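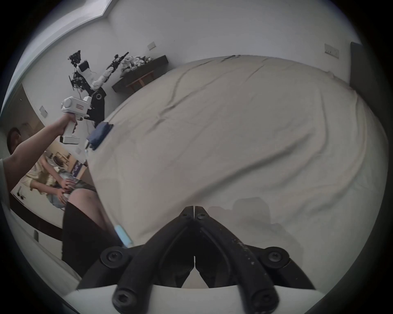

TELLHAM, November. Skirna, the home automation company, today released the first results from its bedroom chores program, which asks whether a machine can make a bed and put away laundry well enough to be left in a house. The company's answer for now is no, with some parts of the job closer than others.

The program covers 33 household tasks. People do each one first with hand-held grippers, and the recordings are used to train two-armed robots on the same work. Skirna has collected 2000 recordings of bed and laundry tasks so far, and the robots have made 600 attempts of their own.

Picking up a single piece of clothing from a bed is now dependable enough to use in daily testing. Pulling a sheet straight is harder. The robots can grasp a corner and move it, but they often leave creases in the middle or drag the far side out of place. Fitted sheets have been dropped from this round.
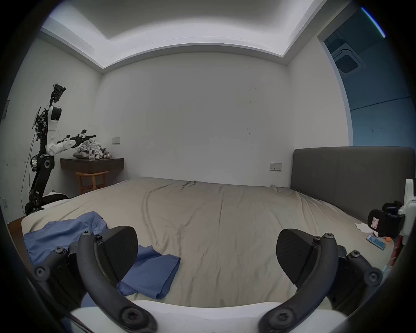 "Cloth never lies the same way twice, and a bed is bigger than the arms can reach," said Detlef Mühlbauer, head of field trials at Skirna. "A person walks to the other side and tugs. We have to plan for that. I would not sell this to anyone for making beds today."

Speed is also a limit. In the latest trials the robots took an average of 130 seconds to fold one pillowcase. Skirna says it will not set a target for folding time until the number of dropped items comes down.

The next stage moves to shop-floor work at Bickerstaff, a linen supplier in Tellham, where the robots will sort flat towels and napkins by size. Staff there will continue to handle sheets and duvet covers by hand. Results will be published when the trial closes.

Skirna develops robot arms and software for homes and small workplaces. Its gripper line is sold under the Floltum name.

Shares: 33
Comments: 0

Related releases
Floltum grippers get replaceable finger pads
Skirna and Bickerstaff agree on towel sorting trial
Detlef Mühlbauer to lead field trials at Skirna
Skirna opens larger test space in Tellham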